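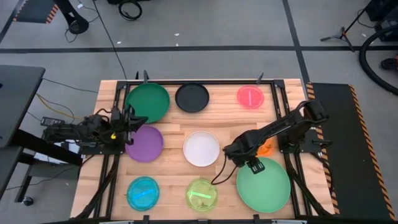 The Fleltmont practice table, plates out.

Loretta Zamora had been in the robotics club since April and had never been allowed to run the dishes. Now it was her turn. Hullden was the other school in the final, and Hullden had scored 645.

"We need 661 to be safe," Bright said. He was the coach and he liked to be safe.

She started with the right arm. It did what she asked, a little late. The left one she didn't trust, so she took it slowly and kept her mouth shut.
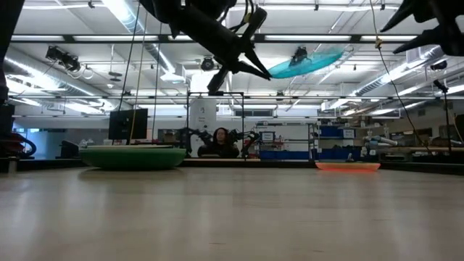
Bright read the clock out at 60 seconds and again at 36. Loretta wished he would stop. She thought of her mother at the sink on Cevau Street, who never hurried a plate in her life.

"Time," Bright said.

She let go of the controls and asked him for the score.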